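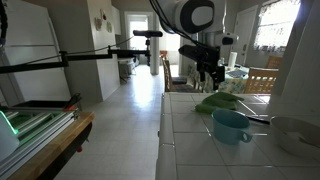

Wie lernt ein Roboter, ein Tuch aufzuheben?

Er lernt es aus Beispielen. Ein Mensch steuert den Roboter viele Male durch dieselbe Aufgabe, und ein Computer speichert dabei alle Bewegungen und alle Bilder der Kameras. Später sucht ein Lernprogramm in diesen Aufnahmen nach dem, was immer wieder gleich ist.

Warum schreibt man nicht einfach eine Anleitung?

Man kann es versuchen. Stell dir vor, du schreibst für den Roboter: „Gehe mit der Hand nach unten, schließe die Finger, hebe die Hand.“ Das klappt, solange das Tuch genau an einer Stelle liegt. Aber ein Tuch liegt jedes Mal anders. Einmal ist es flach, einmal ist es zusammengeknüllt und hat oben eine Spitze. Man müsste für jede Form einen neuen Satz schreiben, und man würde damit nie fertig werden.

Du selbst hast es auch nicht aus einer Anleitung gelernt. Als du klein warst, hast du sehr oft nach Dingen gegriffen, und manchmal hast du danebengegriffen.

Was ist ein Beispiel?

In unserem Projekt Skavside heißt ein Beispiel „Durchgang“. Ein Durchgang beginnt, wenn die Aufnahme startet, und er endet, wenn die Aufgabe erledigt ist oder wenn wir abbrechen. Er dauert meistens nicht länger als 30 Sekunden. In dieser Zeit wird gespeichert:

was die Kameras sehen
wie die Gelenke des Arms stehen
wie weit der Greifer offen ist

Der Greifer ist die Hand des Roboters. Bei dem Arm auf unserem Foto ist er schwarz, und einer seiner Finger hängt gerade dicht über dem grünen Tuch.

Warum steht so viel herum?

In einer echten Küche ist die Arbeitsfläche selten leer. Vor dem Tuch steht eine Tasse, daneben eine Schüssel. Der Roboter soll das Tuch nehmen und die Tasse nicht umwerfen. Auch das lernt er nur, wenn in den Beispielen eine Tasse vorkommt. Glänzende Fliesen sind für die Kamera übrigens eine schwierige Sache, weil das Licht vom Fenster darauf helle Flecken macht. Wir nehmen deshalb am Morgen und am Nachmittag auf.

Nach 8 Durchgängen wird alles umgestellt. Das Tuch kommt an einen anderen Platz, die Schüssel wird gedreht, die Tasse wandert nach hinten.

Wie viele Beispiele braucht man?

Für die Aufgabe mit dem Tuch haben wir 1050 Durchgänge aufgenommen. Davon konnten wir 1000 benutzen. Bei den anderen war zum Beispiel ein Kamerabild schwarz, oder jemand hat auf den falschen Knopf gedrückt. Solche Aufnahmen löschen wir.

Darf man beim Vormachen Fehler machen?

Kleine Fehler sind erlaubt. Wenn der Greifer das Tuch verliert und es beim zweiten Mal bekommt, behalten wir den Durchgang. So sieht das Programm, wie man einen Fehler wieder gut macht.

Versuch es zu Hause

Lege ein Küchentuch auf den Tisch. Nimm es nur mit Daumen und Zeigefinger hoch und schau dabei durch eine Papprolle. Danach knüllst du das Tuch neu und fängst wieder an. Achte darauf, an welcher Stelle du es jedes Mal anfasst.

Vivura, Seiten für Kinder. Stand: 14. Februar 2021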